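Moving the choir library out of the basement

I finished moving the choir's sheet music in June, and a few people have asked how it was organized, so I am writing it down while I still remember. It took longer than I planned. Most of that was my own fault for starting without a list.

The music had been in the basement under the rehearsal hall since before I joined. It was in two metal cabinets, a row of banana boxes and a wardrobe with one door. The cabinets were in fair order up to the letter M. After that, whoever was filing had given up on composers and gone by season, so Easter was all together and so was Christmas, and everything else was in a drawer marked "General." Loretta Haddad, who directed us for a long time before she moved to the coast, told me on the phone that General was her doing. She said she always knew where things were in it. I believe her, but she took that knowledge with her.

The basement is damp in spring. We had lost some copies already, mostly the cheap octavos from the seventies, where the staples rust and stain the middle pages. I had been saying we should move for a couple of years. Then the hall gave us the long room on the second floor, with a radiator and a door that locks.

I brought everything up in small loads and put it on the floor by first letter. I'd suggest small loads to anyone doing this. Paper is heavier than it looks, and a banana box has a hole in the bottom that you forget about until the middle of the stairs.

Then I counted, which I should have done first. We own 1,413 copies of things we can sing, meaning there are enough of the piece to go around the choir with some sharing. On top of that there were a lot of strays, one copy of this and three of that. I kept strays if they were signed or marked up by a former director, and one copy of anything out of print. The rest went to recycling. Apostolos Vrettos went through the recycling pile after me and took out a handful of Greek folk song arrangements, so those are at his house now.

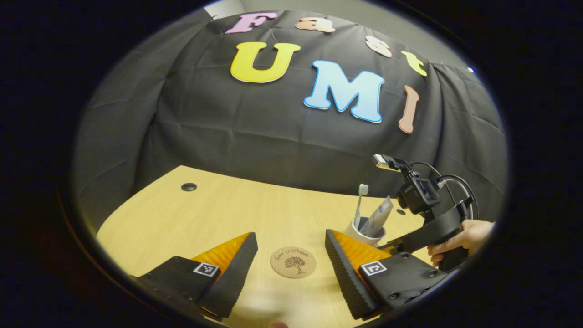 The next question was whether to file by composer or by number. I had always assumed composer. It's how shops do it, and it's how I look for music at home. The trouble is that every new piece goes into the middle of something, and you end up shifting whole shelves to make space. If you file by number, the new piece gets the next number and goes at the end. You need a catalog to find anything, but you need one anyway.

I went with numbers. Each piece has a box, each box has a number on the spine, and the number is also penciled on the top right corner of every copy, followed by the copy number. So 68/10 is the tenth copy of piece 68, which happens to be the short Oyewole setting of the evening psalm we did two springs ago. If somebody leaves 68/10 on a music stand, whoever picks it up knows exactly where it goes. Before, a loose copy went on top of the piano and stayed there until the piano had to be tuned.

Pencil, by the way, and a soft one. Somebody at some point used a ballpoint on the good Latin motets and it has gone through to the other side.

The boxes were the main cost. I priced proper archive boxes and they were more than we had. I ended up with flat-packed card ones from a packaging supplier called Carketti, in the size just over octavo. They are a bit flimsy at the lid but they stand up on a shelf. The larger scores don't fit and I have those lying flat on the bottom shelf in folders. I am not happy with the folders. They slide, and you can't read the numbers without pulling them out. If anyone has a better idea for large scores that isn't expensive, I would like to hear it.

The catalog is a plain spreadsheet. I tried a program called Sodora for two weeks because another choir recommended it. It did a lot of things I didn't need, like seating charts, and it wanted each singer to have an account. I exported what I had typed and went back to the spreadsheet. The columns are number, title, composer, arranger, voices, accompaniment, language, season, how many copies, and last performed. I wish I had added one for length in minutes at the start. When you are putting a program together, that is the first thing you want to know, and I am now filling it in piece by piece as we sing them.

"Last performed" took some digging. I have our old programs back a fair way, with a gap where a box of them went missing. For those years I asked the altos, who remember everything but not in the same order. Where they couldn't agree I left it blank.

There is one piece I still can't identify. It is a handwritten part song in four voices, photocopied, with "Trernumov" across the top and no first name, date or publisher. I don't know if that is the composer, the place or the title. The words are in English and are about a river. It is quite good. The tenor line sits high for our tenors but the altos have the tune for most of the second verse, and it closes on an open fifth that I would like to hear in the hall. Loretta doesn't remember it. It was in General, of course, between a carol and a parking notice.

Borrowing is still on paper. There is a notebook on a string by the door, and you write the number, your name and the day you took it. People do mostly use it. I go through it once a month and send a message to anyone who has had something out since the last concert.

The two metal cabinets are still in the basement. They are free to anyone who can carry them up the stairs. One has a key and the other doesn't lock - the top drawer of that one also sticks, and you have to lift it slightly as you pull.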